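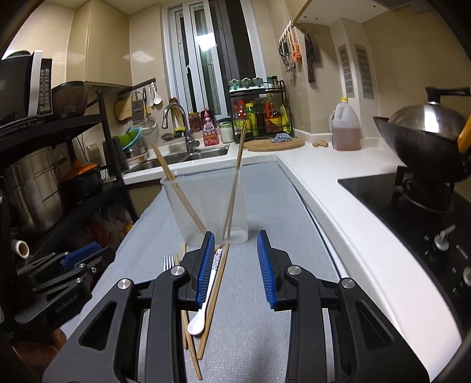
Remedios Figueroa writes planning software at Sonel, a small company in Tusstead. Her part of the code decides where a gripper should close and which way it should come in. She has worked on it for 22 months, and most of that time has gone into thin things: cutlery, chopsticks, the handles of spoons.

"A mug is forgiving," she says. "You can be off by a finger's width and still hold it. A chopstick lying across another chopstick gives you almost nothing to work with."

The planner is called Trummer. It takes the output of the perception code, a set of outlines with a depth estimate for each, and proposes grasps. The first version ranked them by how well the pads would meet the object. Figueroa says that was the wrong thing to rank first.

"It would choose a lovely grasp on the fork and then sweep the spoon off the counter getting there. The score was about the last moment. It knew nothing about the trip."

Version 2 checks the whole approach before it looks at the grasp. Paths that touch a neighboring object are thrown out, unless the object is on a short list of things that may be nudged. She wrote that list by hand and does not like it much.

Translucent plastic is a separate problem. Depth sensors often read through a cup or return nothing at all, and the planner then believes there is free space where the wall of the cup stands. Her fix was to let the outline from the color image overrule the depth reading whenever the two disagree.

"It makes the planner timid around cups. I can live with that for now."

For testing she uses a set of 3000 recorded grasps, replayed every night against the current code. The last full run passed 2409 of them. The failures are sorted by a tool named Sunura, which groups them by the step where the plan went wrong. She reads the biggest group first thing in the morning, before email.

Asked what the groups look like at the moment, she pulls up the list. "Crossed items, mostly. Then items standing up in a container. If a stick leans, the code has to follow the lean on the way out, and it still wants to pull straight up."

A change to the exit path is planned for March. It will treat leaving a container as its own stage, with its own collision check. Figueroa expects it to slow planning down at first.

"People ask why we don't just learn the whole thing from data," she says. "Parts of it we do. The grasp ranking is learned. The collision check I want to be able to read line by line."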